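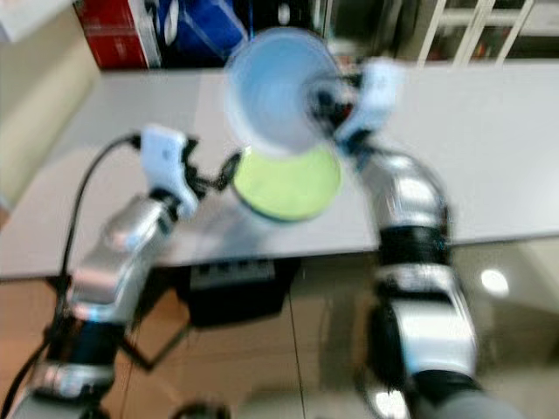

Ticket 820 - Hot water at the Zostoncombe office
Status: open, then closed, then open again

Reported: Kitchen tap runs hot for 4 minutes, then cold. Boiler is a Trolent, display shows code 621. The manual lists 620 and 622. Have tried switching it off and on, which cleared the code and also the clock, the timer and the heating schedule.

Reply from Grewal Heating: Please check the pressure and top up if low.

Update, 9.40: Pressure was low. Topped up using the filling loop behind the cupboard that was fitted after the filling loop. Code gone. Hot water for most of the morning. Ticket closed by somebody optimistic.

Update, 14.15: Code 722. This one is in the manual, under "Other". Advice is to contact your installer. Our installer was Ornusel, whose number now reaches a carpet warehouse. They were very nice about it.

Reply from Grewal Heating: 722 is usually the flow sensor. Is there a drip under the unit?

Update, 14.50: There is now a washing-up bowl under the unit, so yes. Slow drip from the left-hand joint. Nipped it up a quarter turn and it stopped. Code still showing.

Reply from Grewal Heating: Please don't tighten anything else. Engineer booked for tomorrow, between 8 and 6.

Update, 16.05: Noted. Kettle in use for washing up. Timer still thinks it is January, so the radiators are superb.

Status: awaiting engineer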